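The Return of the Small-Town Furniture Showroom

March 29, 2019

Steltine had three furniture stores until the last of them closed in January of last year. The town now has one again. Kaczorowski opened on the old mill road with 21 tables on the floor and a sign painted by a local shop.

Stores like it are coming back across the county. Rents are low, and buyers who ordered a table online and sent it back once tend not to do it twice. Shipping a return from Geltovham can cost $215, and the buyer usually pays.

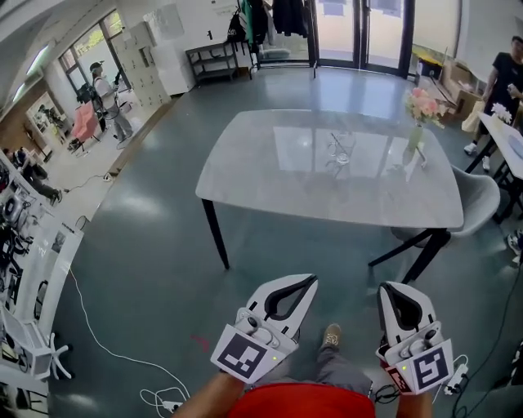 What people buy

Small dining tables sell best. Most of the houses in Steltine were built for mill families, and the kitchens are narrow. A table that seats four is as much as many of them can hold. Prices at Kaczorowski start at $230, with chairs sold one at a time.

Light tops have passed dark ones in the past year. Stone patterns do well with younger buyers, while older customers still ask for oak.
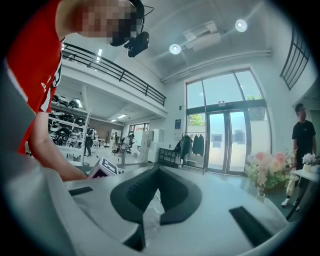 Delivery is the hard part. The store shares a truck with Callov, a mattress seller two doors down, and the two split the fuel. The truck made 281 trips last year, most of them within about an hour of town. Stairs cost extra. Old tables can be hauled away on the same trip if the buyer asks when ordering.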